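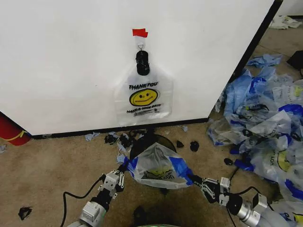

Bag on the white panel, red tape at the top.

August, 4:20 pm. Harish Thevar sent the Ringate swab counts for cholera. Two positives out of nearly 20, both from the Laryea well. He calls it a cluster. I don't buy it yet – same kit lot, same tech. 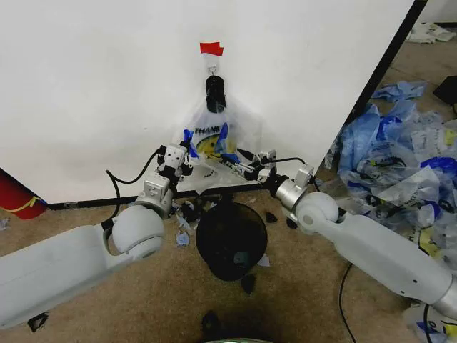

Bag with blue tape near the handles.

Rerun both on the Huvetti kit before anyone phones Morcombe. Culture plates go in tonight. Ask Harish who logged the cooler temps, the sheet has two gaps.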